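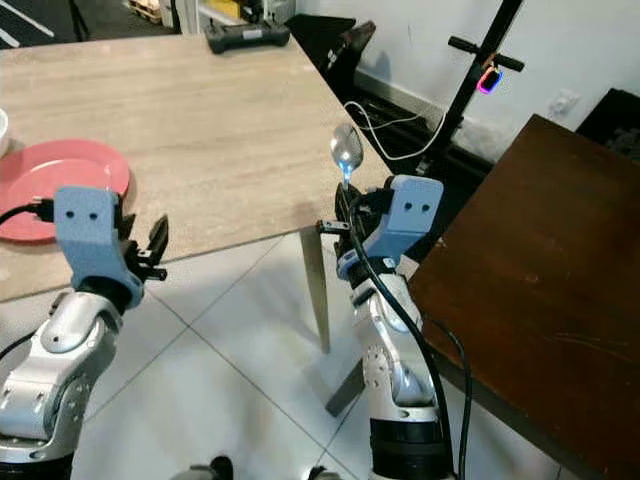
Right arm with the spoon, pink plate still waiting on the left.

So I promised a post on the spoon problem, and I've put it off long enough. If you've been following along you know the task is about as boring as a task can be: pick up a spoon, bring it over, lay it on the plate. The left arm steadies the plate and the right arm does the spoon. My grandmother could do it with her eyes shut. My two arms could do it too, most of the time, right up until the evening the right one decided to stop listening.

What happened was this. I was running the arms by hand and Miroslava Panasiuk was across the room reading me the log off her laptop. Spoon in the right gripper, going fine, run number 73 (we'd been at it for a while and I was getting hungry). I moved to swing the arm in toward the plate and it went about a third of the way and stopped. Just stopped, spoon up in the air like it was about to conduct an orchestra! The left arm was still following me perfectly. I wiggled my hand, nothing. I wiggled it more, still nothing, and by then my hand was a good long way from where the arm thought it was.

You can probably guess the next part. The arm woke up and went to where my hand was, all at once, by the shortest path it could find. The spoon hit the edge of the table hard enough to leave a dent in the handle and then took off across the tiles. I yelled something I won't type. Miroslava said, very calmly, "I think it's back."

My first theory was the motor, and I was wrong. I ordered a replacement wrist motor from Brunditz, waited for it, swapped it in, and got the same freeze on the second try. Then I blamed the software and lost a whole weekend to that. Ivan Kushnir wrote me a little script that stamped every message going to each arm, and that's what finally cracked it. In one session the left arm got 3,424 messages and the right arm got 2,275. They're supposed to match! The right arm was going deaf in short bursts, and the bursts only showed up when the wrist was turned past a certain point with the arm stretched out.

It was the cable. Of course it was the cable. There's a loop of slack by the gripper, and I'd tied it down a bit too snug way back in August when I was tidying things up and feeling proud of myself. Every time the wrist rolled, it tugged on the connector. Not enough to pull it out, only enough to make it lose contact for a moment. I could get the fault on demand by holding the wrist rolled over and pushing on the plug with one finger (power to the motors off, please, I did learn something).

So the cable is half the story, and the easy half. I cut the tie, gave the loop more room, and put in a new connector with a proper latch. Done in twenty minutes with a cup of tea.

The half that bothers me is the jump. A bad cable is going to happen again sooner or later, and when it does I don't want an arm lunging to catch up with me. Forough Babaei asked me what the arm does when it hasn't heard anything for a while, and I had to admit I'd never checked. The answer was that it held still and waited, then obeyed the very next thing it heard no matter how far off that was. Yikes.

Now it works differently. If either arm misses messages for too long, both of them hold where they are and stay held until I press a pedal. After that they creep over to match my hands at a slow speed before they'll go back to normal. I also put a cap on how far any one command can move a joint – I should have had that from day one, and I'm a bit embarrassed to write it down. And the stop button now lives by my foot where I can reach it with both hands busy.

I've tested it by yanking the plug on purpose, in the middle of a move, with a spoon in the gripper. Both arms held. I pressed the pedal and the right one eased over like it was half asleep. I did it again just because I liked watching it!

Still on my list: the left arm's cable is tied the same way the right one was, so I need to redo that before the next long session. And if anyone has a good source for short latching cables that don't mind being bent all day, leave me a comment. Oh, and Miroslava has kept the dented spoon. She stirs her coffee with it.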